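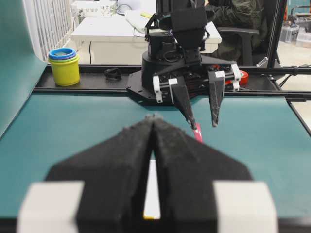
Home | Table Mats | Spoons & Cups | Shipping | Contact

Simiyu Table Mat, Teal

I've been selling this mat for a while now and it's still the one I reach for myself. It's a plain teal green with a smooth, matte finish, so a lamp overhead doesn't bounce back in your face, and small bright things show up on it right away (beads, buttons, the screw you just dropped!). I cut each one to order in my workshop in Clunstead, and I'm happy to do odd sizes if your table is a weird one – just write to me first so we can talk about corners.

Wipe it with a damp cloth and a drop of dish soap. Please don't iron it. Mwajuma Shirima asked me if she could, and the answer is still no. Store it rolled with the colored side out and it'll lie flat again overnight.

I like a strong color next to it. Yellow looks great, and so does that deep pinkish red you get on kids' plastic spoons.
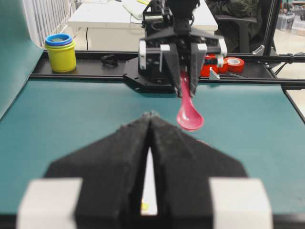

Teal mat with a pink plastic spoon; yellow cup on the rail at the back.

The mat is sold on its own, without the spoon or cup. Price is $26, or $50 for two cut the same size. Orders go out from Clunstead in around a week, and the stock number is 1627 if you're calling instead of ordering here.

Related items
Grellis Table Mat, Gray
Jerport Nesting Cups
Mat Storage Tube
Offcut Bundle, Mixed Colors

Last updated: Fri 17 October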